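Bindora 생활공간 정리 과제 결과 보고서
침상 표면 정리에서 천류와 소형 물품의 처리 순서 비교

2019년 3월 13일
공유 11 댓글 0

1. 과제 개요

본 과제는 침상 위에 천류와 소형 물품이 섞여 놓인 상태를 출발점으로 하여, 어떤 순서로 치우는 것이 시간과 재작업을 줄이는지 비교한 것이다. 수업에서 다룬 가사 작업 분석의 후속 과제이며, 2월에 제출한 계획서의 범위 가운데 세탁 공정은 제외하였다. 세탁기 투입 이후의 단계는 기기 설정에 따른 편차가 커서 같은 표에 넣기 어렵다고 판단하였다.

2. 용어

보고서에서 '천류'는 형태가 고정되지 않는 물품을 말하며 수건, 의류, 덮개용 천이 포함된다. '소형 물품'은 한 손으로 집을 수 있고 형태가 고정된 물품이다. 펜, 핀셋, 작은 케이스 등이 이에 속한다. 종이는 형태가 변하지만 접어서 보관하지 않으므로 소형 물품으로 분류하였다. 시트는 정리 대상이 아닌 바탕면으로 취급하고, 주름은 모든 물품을 치운 뒤에만 폈다.

3. 방법

순서는 두 가지를 비교하였다. Jurkotby 순서에서는 천류를 먼저 집어 접은 뒤 소형 물품을 분류한다. Erov 순서에서는 소형 물품을 먼저 트레이로 옮기고 천류를 나중에 처리한다. 두 명칭은 조 내부에서 쓰던 이름을 그대로 옮긴 것이다. 시행은 총 40회이며 두 순서에 같은 횟수를 배정하였다.

초기 배치는 매 시행 전에 다시 만들었다. 천은 펼친 뒤 한 번 구겨서 한쪽에 놓고, 소형 물품은 반대쪽에 흩어 놓았다. 시간은 첫 물품에 손을 대는 시점부터 시트의 주름을 편 시점까지로 하였다. 천을 접는 횟수는 세 번으로 통일하였다.
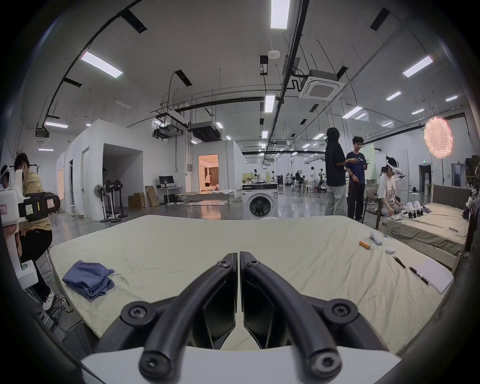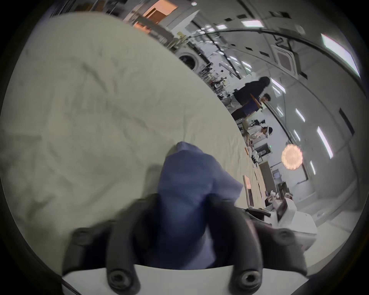
그림 1, 2. 밝은색 시트와 파란 천. 그림 1은 구겨진 천과 소형 물품이 매트리스 위에 놓인 상태, 그림 2는 천이 집힌 상태.

4. 관찰 결과

4.1 천류
구겨진 천은 중앙을 집으면 위쪽으로 좁은 봉우리가 생기고 모서리의 위치를 확인하기 어렵다. 이 상태에서 바로 접기를 시작한 시행에서는 첫 번째 접은 선이 비스듬하게 잡히는 경우가 많았다. 모서리가 바깥으로 나와 있으면 그 지점을 다시 잡고 면을 펼친 다음 접는 편이 안정적이었다. 접은 천을 풀고 다시 접은 시행은 13회였고, 대부분 중앙을 집은 경우였다.

4.2 소형 물품
소형 물품은 서로 닿아 있을 때 오분류가 늘었다. 펜과 핀셋은 길이와 색이 비슷하여 같은 칸에 들어가는 일이 반복되었다. 흰색 케이스와 흰 종이는 밝은 시트 위에서 윤곽이 약하다. 종이는 케이스나 펜보다 먼저 빼내야 다른 물품 아래에 깔리지 않는다.

4.3 순서의 영향
Jurkotby 순서에서는 천을 들어 올릴 때 끝자락이 소형 물품을 건드려 배치가 바뀌는 문제가 나타났다. Erov 순서에서는 이 문제가 없었으나 트레이가 침상 가장자리를 차지하여 천을 펼칠 면이 줄었다. 가장 오래 걸린 시행은 623초였으며 Jurkotby 순서에서 나왔다. 이 시행에서는 펜이 시트 주름 사이로 들어가 찾는 시간이 포함되었다.

5. 논의

물품이 양쪽으로 나뉘어 있으면 두 순서의 차이는 크지 않다. 차이는 천과 소형 물품의 간격이 좁을 때 커진다. 따라서 간격이 좁으면 Erov 순서를 적용하고, 충분하면 천류부터 처리해도 무방하다. 트레이를 침상 밖 보조 탁자에 두면 면적 문제는 해소되지만 이동 거리가 늘어난다. 해당 조건은 측정하지 않았다.

천의 재질도 통제하지 못했다. 얇은 천은 접은 선이 쉽게 풀렸고 두꺼운 천은 세 번째 접기에서 높이가 커졌다. 밝은 시트 위의 짙은 천은 경계가 분명하였으나, 시트와 색이 비슷한 천은 비교하지 않았다.

6. 남은 작업

- 보조 탁자 조건 추가
- 시트와 같은 계열 색의 천으로 반복
- 소형 물품 칸 구분표 수정(펜과 핀셋 분리)
- Ndung'u 분류표와 본 과제의 물품 구분 대조

측정표 원본은 부록에 첨부하며, 재작업 여부는 비고란에 표시하였다.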